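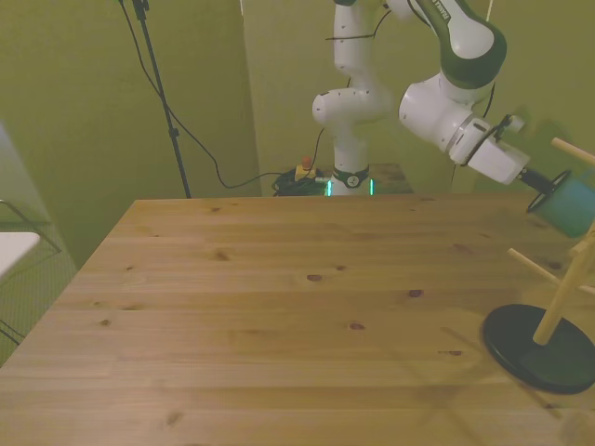 Torbjørn Fjeld 来信问，能不能把“上油前先打磨”这一步整个删掉，他照着旧版说明磨了一个下午，磨到晚饭只好端到窗台上吃。我们商量过，没有删。不过旧版的确没写清楚什么时候该停手，责任在我们，这一版补上了。

搜索说明书 输入关键词 搜索

第四章 Lunde 桌面的安放、上油与日常养护

本章适用于 Lunde 系列的全部油面餐桌和工作台。漆面款请翻到第五章，那一章短得多，因为漆面款基本上只要求您别拿钥匙划它。

如果分不清自己买的是哪一种，在桌子底面不起眼的地方滴一滴水。底面朝下，水滴不上去，所以请用湿手指抹。过几分钟看，颜色变深的是油面，水珠原样待着的是漆面。

4.1 安放

1. 把桌子拆箱后平放在室内，先别装桌腿，也别急着往上摆东西。木头从货车里出来，需要适应您家的空气，静置两天为宜。

2. 选位置。离暖气片和壁炉远一点，离朝南的大窗也远一点。我们知道全家最好看的位置就是朝南的大窗边上，客户总是告诉我们这件事。如果一定要放那里，请装窗帘，并且拉上。

3. 装桌腿。螺栓先用手拧到底，四条腿都上齐之后再用扳手收紧，按对角线的次序来。一口气先把一条腿拧死的人，会在装第四条腿时见识到孔位偏差。

4. 翻身。请两个人抬，抬桌框，别抬桌面边缘。桌面厚 33 毫米，看着结实，抬起来也很重，脚趾对此没有意见可发表。

5. 调平。桌腿底部有可旋的脚垫，哪边晃就把哪边旋出来一点。四个脚垫全部旋到最长仍然在晃，问题多半出在地板上，本章帮不了您。

注意：底面横档上的长圆孔是给木头胀缩留的，固定螺丝拧到垫圈不转即可。曾有用户嫌它“松”，往孔里灌了木工胶。到了一月，暖气全开，桌面从中间裂开，声音很响，据说把猫吓到了冰箱顶上。

4.2 上油之前

出厂时桌面已经上过一遍油，收货后的头一个月不必管它。之后看情况：滴几滴水在桌面常用的位置，水珠站得住，就再等等；水很快渗进去、留下深色印子，就该上油了。

所需物品：

Perar 养护油一罐（700 毫升装，够用很久，比您对这件事的热情久）
100 目和更细一档的砂纸，各若干张
不掉毛的棉布，旧 T 恤最好，印花那一面别用
一只装水的金属桶，带盖
手套，以及一件您不打算再穿出门的衣服

步骤：

1. 清空桌面。包括那盆您觉得“挪一下就行”的绿萝。挪一下是不行的，它会滴水。

2. 用拧干的布擦一遍，再用干布擦一遍，然后等它干透。洗洁精可以用一点点，含硅的家具喷蜡一点都不可以用。硅会让油挂不住，结果是一片片像地图一样的斑，要磨掉很深一层才能救回来。

3. 看一看有没有白圈。白圈是热杯子或者湿杯子留下的，浅的通常上完油就看不见了，深的要先处理，见 4.4。

4. 打磨。顺着木纹，手上不要使劲。先用 100 目的只磨粗糙、起毛和有印子的地方，再换细的把整张桌面过一遍。

什么时候停：手掌平放上去，从一头滑到另一头，没有哪里刮手，就停。颜色变浅不要紧，上油会回来。木纹还看得见就对了，木纹本来就应该看得见，您不是在把它擦掉。Torbjørn Fjeld 磨了一个下午，依据的是旧版里“直至表面均匀”这句话。木头这辈子都不会均匀，这句话已经删去。

5. 除尘。吸尘器加软毛刷头走一遍，再用微湿的布擦一遍。有人用嘴吹，粉尘会去您的眼睛里，也会回到桌面上。

小心：请勿使用电动砂光机处理边缘和倒角。用它磨桌面中央，我们也不太高兴，但拦不住。边缘请务必用手。砂光机在倒角上停两秒，那个倒角就归砂光机了。

4.3 上油

室温 23 度时最顺手。冷一些也能做，油会变稠，推开要多花点力气。下雨天湿气重，干得慢，建议换一天，或者换一种心情。

1. 开窗。罐子摇匀，开罐后再用木棒搅一搅，罐底常有沉淀，那部分也是您付过钱的。

2. 先在底面试一小块，晾干后看颜色。几乎所有人都跳过这一步，几乎所有来信抱怨颜色太深的人也都跳过了这一步。

3. 倒一点油在布上，不要直接倒在桌面上。沿木纹方向推开，薄薄一层，端面多给一些，因为端面吃油很快。
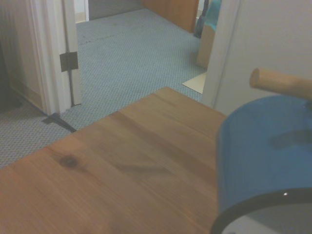

4. 等一刻钟。这期间如果有哪一块明显变干发暗，再补一点。请不要离开去做别的事。我们收到过一封很长的信，主题是“电话打久了以后油变成了胶水”。

5. 用干净的布把没吃进去的油全部擦掉。全部的意思是，擦到您觉得刚才白倒了那么多油为止。留在表面的油不会让保护更厚，只会发黏，粘住灰尘、报纸和前臂。

6. 晾一夜。第二天摸上去是干的，就可以上第二遍，方法相同，油量减半。两遍足够。有人上到第五遍，问我们能不能上第六遍，我们建议他出去走走。

7. 第二遍之后，轻用几天，不要放湿东西，不要铺桌布，不要放烫的锅。完全固化需要更久，气味散得差不多时，大致就可以放心了。

警告：沾过油的布会自己发热，揉成一团扔进垃圾桶可能起火。这一条请按字面理解。用完的布立刻浸入装水的金属桶，盖上盖子，或者在室外摊开单层晾到发硬，再丢弃。本章其他地方允许您敷衍，这里不行。

4.4 常见毛病与补救

白圈：用细砂纸蘸一点养护油，顺着木纹轻轻磨那个圈，连同周围一小片一起磨，免得留下一个更干净的圈。擦净，晾一夜，再看。网上流传的蛋黄酱法我们试过，圈淡了一些，桌子闻着像三明治，持续了一周。

黑斑：常见于铁器和水一起待过的地方。铁罐、铸铁锅、忘在桌上的螺丝都可能是原因。浅的可以磨掉，深的要用草酸类木材漂白剂，按产品包装上的说明操作，戴手套和护目镜，漂完用清水擦净，干透再重新上油。

发黏：见 4.3 第 5 步，也就是您没有擦够的那一步。用布蘸少量新油在发黏处打圈揉，旧油会软化，然后趁它还软着立即擦掉。放了一个月才处理的，要揉很久。

凹坑：东西掉下来砸出的坑，木纤维没断的，可以盖一块湿布，用熨斗隔布点几下，蒸汽会把纤维撑起来。纤维断了的，坑就留着吧。家里要是有小孩，过几年您会很难指出哪一个是最早的。

裂缝：冬天出现、夏天合上的细缝属于正常胀缩，不要填。填了以后，夏天木头没有地方去，会把填料挤出来，或者把自己挤弯。插得进一张银行卡的缝请联系我们，附一张带尺子的照片。请用尺子，不要用银行卡，我们不想看到您的卡号。

节疤：节疤是树上长枝条的地方，吃油和旁边不同，颜色常常更深，这在退换货条款里不算瑕疵。有一位用户用砂纸跟一个节疤搏斗，磨出了一个浅碟，节疤还在碟底。

4.5 日常

每天：干布或微湿的布擦，顺木纹。洒了东西马上擦，红酒和酱油尤其快，姜黄更快。

每周：如果您是那种会照着每周清单做事的人，用 Turico 木皂兑水擦一遍，拧干再擦，最后干布收尾。如果不是，等有客人来之前做也一样。

每季：做一次 4.2 开头的水滴测试。挑常坐的位置测，别挑从来没人坐的桌角，桌角永远都很好。

垫子：热锅下面放隔热垫，湿杯子下面放杯垫。桌布底下不要垫塑料膜，塑料膜会把潮气和没干透的油一起闷在里面，揭开的时候通常还会带走一点表面。橡胶脚的小家电放久了会留印子，隔一阵挪个位置，或者在脚下粘毛毡。

湿度：冬天暖气房里太干，放一盆水或开加湿器。加湿器不要对着桌子吹，您想让整个房间湿润一点，没有必要单独浇灌家具。

4.6 保修说明

木材的自然胀缩、色泽变化、节疤和纹理差异不在保修范围内。结构开裂、螺栓滑牙、桌框变形在保修范围内，但灌过木工胶的除外，参见 4.1。

报修时请提供桌子底面标签上的编号。标签在横档旁边，躺到地上就看得到，顺便还能看到上次是谁把口香糖粘在那里的。

相关章节
第三章 Lunde 桌腿与横档零件清单
第五章 漆面款的养护（短）
第六章 加长板的收纳，以及它为什么和桌面颜色不一样
Perar 养护油：开罐后能放多久
Turico 木皂兑水比例
最近更新：油布处置须知

联系 Girkora 客户服务 | © Girkora 版权所有 | 返回顶部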